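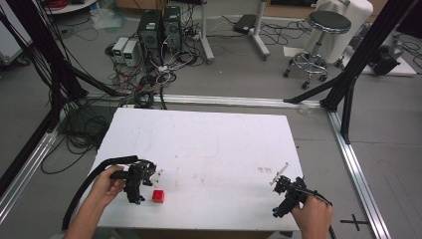

Pair of hand-held grippers over the table, red cube near the left one.

Semwal hand-held gripper pair - worth it for a small workshop?

Asked by Lovisa Haugen, 4/11/23

We are looking at the Semwal kit for recording pick and place work by hand. The quote from Podport is 1719 for the pair, cables included, and 900 for a single one. There is also a support plan which I have left out.

What I need to know:

Does the cable get in the way? On ours it would have to run back along the forearm, and I will be doing two or three hours at a stretch.

How small a part can the fingertips take? Most of our parts are no bigger than a small cube, and a few are thinner than that.

Is it all right to buy one now and add the second in April? The sales page says yes but the person on the phone was not sure.

I have used a different make before (Olow) and gave it back after a month as the handle hurt my hand.

Answer 1
Gøran Lindholm

We have had the pair for 9 months at our place in Lorkanbridge. Taking your questions in turn.

Cable: you stop noticing it after the first day, mostly. Let it come over the wrist and down the outside of the arm. If it hangs on the inside it catches the table edge every time you reach across. I put a loose strap just below the elbow. Don't pull the strap tight or the cable tugs when you turn your hand over. Two hours is fine for me, three is too long, but that is my shoulder and I would say the same of any tool that weight.

Small parts: cubes and blocks are no trouble. Thin things are harder. Washers lying flat I could not pick up at all on a hard table, so we put a sheet of thin foam down. Podport sell a narrower set of tips. I have not tried them.

One now, one later: you can, but both have to be on the same software version before they will record together. Our second one came with a newer version and we lost 2 days sorting it out. Ask Podport to update the first when you order the second - they did ours free once I complained.

The handle is a straight bar that you curl your fingers round. I never used the Olow so I can't compare. Ask for a trial before you pay. The manual is poor and the section on setting the zero point is wrong in the printed copy, so use the one on their site.

Answer 2
Maj-Britt Söderlund

Get the pair. Doing two-handed jobs with one gripper and a bare hand gives you recordings you can't use for much.

Answer 3
Hjørdis Ekström

I only had it on loan so take this as you like. It did the job, but it seemed dear to me for what it is. The tips mark easily. Left hand felt the same as right, no complaints there.

Does the price you were given include the carry case? Mine came without one and I was charged for it separately.

Comment from Lovisa Haugen

No case on the quote, thanks, I will ask. Gøran, is the foam glued down or just laid on the table?

Comment from Gøran Lindholm

Just laid on, with tape at the corners.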